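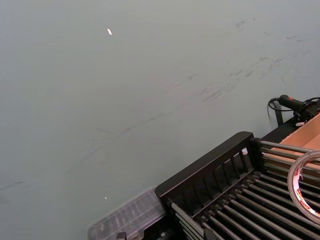 Dish rack, Thursday morning

26/09/2019

I have been washing dishes by hand since June, when the dishwasher in the apartment quit. The repairman wanted 300 just to replace the pump and said the door seal would be next. A new one the same width was 738 with delivery. I said I would think it over, and I'm still thinking.

The first two weeks were bad. I let things pile up until Sunday, the way I did with the machine, and then stood there for an hour and a half with my back hurting. What fixed it was washing right after each meal. Breakfast takes four minutes, dinner maybe 15. Pots get filled with hot water while we eat.

I go in the same order my grandmother did: glasses, then silverware, then plates, then anything greasy. The water stays decent almost to the end that way. She also rinsed everything in a second basin. I tried that and gave it up, the sink is too small. I rinse under a thin stream and turn it off between batches.

Soap has been more trouble than I expected. The first bottle I bought was Flamosum, which smells nice but dried out my hands in a week. Then I tried Zuccaro, the concentrated kind. The label says one capful and I use half. A bottle lasts us some 9 weeks. Gloves I can't get used to – I drop things.

My neighbor Brunello D'Amico spent years washing dishes in a restaurant and he told me to throw out my sponge and get a brush. He was right about plates and wrong about glasses. For glasses I still want a cloth. He also says towel drying is a waste of time, and I've come around to that, except for knives and the cast iron pan.

The water bill came last week. We used more than in the same stretch last year, but not by much, and the electric bill went down a little. I had expected a bigger change in one direction or the other.

My wife would like the dishwasher back before the holidays, when her brothers come and we are eleven at the table. That's fair. There is a used one listed over in Huvbridge, and I'm going to call about it on the weekend. If the seller will take less than 600 with the hoses included, we'll probably go get it.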